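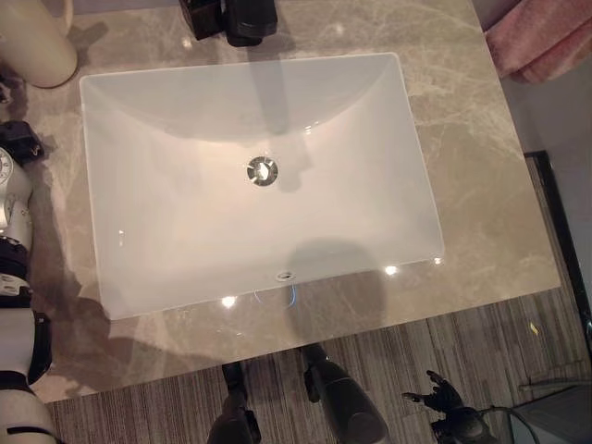
Somebody on the Eltdale page replied that the peacock is "a lovely addition to the neighborhood and people should learn to live with nature." I would like to ask this person how far they live from the peacock.

I live three doors from the peacock. He starts screaming at 5 a.m. If you've never heard one, picture a cat being stepped on by a trumpet.

For anyone new here: there is a loose peacock in Eltdale. There has been a loose peacock in Eltdale since last August. The town's position is that it's looking into it.

The first theory was that he walked over from Rindthorpe, where there used to be a petting farm. I called the farm's old number. It's a tire place now. They were very nice and they are not missing a peacock.

The second theory was that he was dumped. People do dump them. They buy the little brown chick, the chick grows a six-foot tail and a set of opinions, and one night it goes for a ride in the country. We are the country, I guess.

If that was you: he's fine, he's fat, and he hates my truck.

About the truck. He sees another peacock in the door and he goes after it. I have 8 scratches down the passenger side. The insurance lady asked me to spell peacock and then asked if I got his plate.

You can fix this by hanging an old towel over the shiny part of the door. My whole street has towels on its cars now. We look like a very slow car wash.

Animal control came out twice last fall. The first time they brought a net. The second time they brought a bigger net. He flew up on the roof of the Killilby Feed Store and watched them fold it.

I didn't know they could fly either. The officer didn't seem sure until that minute.

Since then the county has decided that a peacock is livestock, so he's the town's problem. The town says he's wildlife, so he's the state's problem. The state sent me a link to a page about geese.

I read the page about geese. It's a good page. Don't feed them bread.

Which brings me to feeding. Somebody on the lower end of Chauke Road is putting out cat food for him. I know because he walks down there every evening around 8 like a man going to his club, and he comes home looking pleased.

I'm not going to say which house. I will say that the rest of us have noticed that your cat passed away and you are still buying the big bag.

In his defense, since I get accused of having it in for him: he has eaten every tick in this yard. The dog used to come in covered. This spring, not a one. The dog will not go near him to say thanks.

He also ate the tulips. All of them, heads only. He left the stems standing so I could see where they'd been.

Some people want to name him. There's a poll. I haven't voted and I'd ask you not to either. Once he has a name, he's staying, and somebody is going to paint him on a sign.

(The poll is running heavily toward "Mayor." The real one has not commented.)

Update, 2020-04-19: a rescue on the other side of Rindthorpe says they'll take him. They have room, they have a barn, and they have peahens, which they think is what all the screaming is about. The catch is that they aren't doing pickups right now, so we have to get him in a crate ourselves and leave it at their gate.

The advice from the rescue is to wait until he's gone up to roost and it's good and dark, then throw a blanket over him and pick him up "with confidence."

He roosts on top of the feed store. I have a blanket. I'm still shopping around for the other thing.

To the several people offering to just shoot him: no. It's against town rules to fire anything inside the limits, he's handsome, and I've seen some of you at the turkey shoot.

If you've got a large dog crate, the kind for a real dog, leave it on my porch. Knock and go back to your car, I'll wave. Park facing out and put your towel up.

And if you're the cat food house, skip tomorrow's dinner, please. The rescue says he'll be easier to tempt if he's hungry. I've bought the same brand. He looked right at me when I carried it in.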